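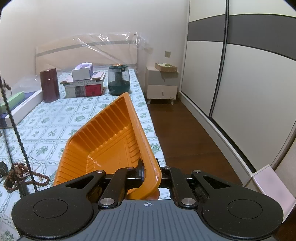 Jivthorpe Robotics Club – progress report to the Joment fund, September

Your grant of $3000 has now been in our account long enough for us to have spent most of it. The students built two hand-held grippers, which they named Pons and Sustelora after a vote I was not invited to. Both open and close. Pons also squeaks.

The plan was for 11 students to take turns carrying a gripper home and practicing on ordinary household things: trays, cups, socks, whatever a parent would let them pick up. This is going well. Trays are harder than we promised you in the application. A thin rim gives the fingertips very little to hold, and a tray likes to tip toward whichever corner is heaviest. The students now grip the rim with one fingertip inside and one outside, and they have strong opinions about where along the rim to do it.

We are behind on two items. The spare joint pins came in the wrong size, and the logbook has some fine drawings of cats where the grip notes should be. I have spoken to the artist.

Next we will order the right pins, fix the squeak and start on soft objects. Remaining funds are set aside for replacement fingertips – we go through them faster than pencils.

Flora Buchanan, club adviser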